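Notebook – hand-held demos, 01/11/2024

Dae-han wants 300 demonstrations by the end of the run. I still think we should find out whether the first ones are any good before collecting more. Efua and I went through the Drureck set this morning and threw out 10 for bad tracking. Sem says that is normal. Normal for whom?

Marker check before each batch, as agreed: card held up in front of the gripper, tilted, both finger pads in view. Fine, but a card held up by hand says little about what tracking does halfway through a grasp – and that is where I expect the trouble.

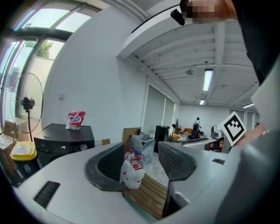 Still not convinced

1. Window light. Mariann thinks the exposure copes. I want one batch with the blinds down and one without, same operator.

2. Operator style. Boglárka closes slowly, Sem snatches. Averaging the two may give us a policy that does neither.

3. Demo 546 is labelled a success. Rewatch before it goes in.

Ask Borbély about the clock offset again. No reply since Drendholm.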